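4.2 Clothing and bedding in the same place

In most of the homes of our study, the bed was the largest free surface in the whole home, and people used it as a table for sorting clothes. Of the 46 households, only 9 said that they had another place to put clean laundry before it goes into the drawers. We therefore treat the bed as a work surface in this section and return to its use for sleep in Section 5.

A first question is how well a small piece of clothing can be noticed on a patterned cover. Jiang households often had plain sheets, but in Flarkemcombe printed sheets with flowers were more common. Figure 3 gives a case where the cloth is dark and has no pattern, and the sheet is bright.
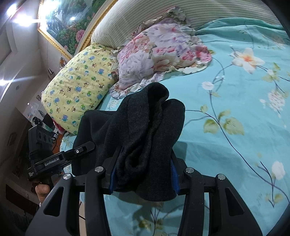
Figure 3. A dark gray knit item over a turquoise sheet with printed blossoms. A yellow pillow and a floral quilt are at the head of the bed.

The contrast between such an item and the sheet is strong, and participants told us that they rarely forget dark socks on a bed of this kind. White and pink items were a different matter. One participant explained to Leanne Dobson that she finds light underwear "only at night, with my foot." We coded about 306 remarks on lost or forgotten items, and the largest group of them was on light items on a light or printed cover.

The second question is the mixing of patterns. Very few participants bought the bedding as a set. Pillows, quilts and sheets came from different years and from different relatives, and the person who made the bed did not try to match them. Amarachi Adeleke, who coded the Clekilura interviews, noted that the word "matching" was used mostly for curtains.

Storage furniture near the bed was also recorded (Figure 4). We asked if it was used for bedding, for clothes or for display. The answers were not always clear, as many people gave two uses for one cabinet. 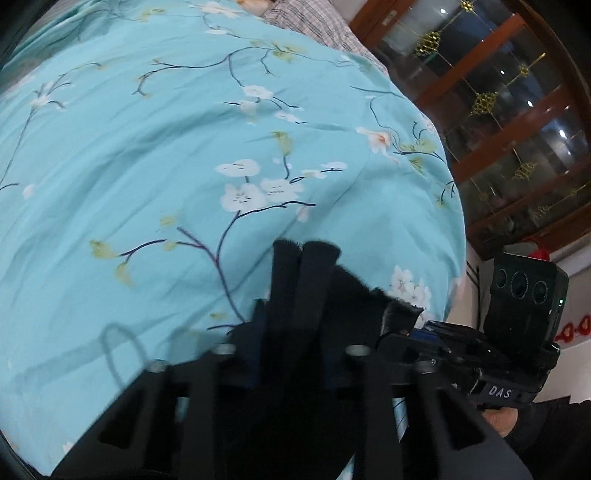
Figure 4. Turquoise bed cover with a blossom print, pink-and-white plaid bedding behind it, and a tall wooden cabinet with glass-paneled doors.

Glass doors had some effect on how things were kept. Several participants said that they fold with more care when the shelf can be seen from the bed.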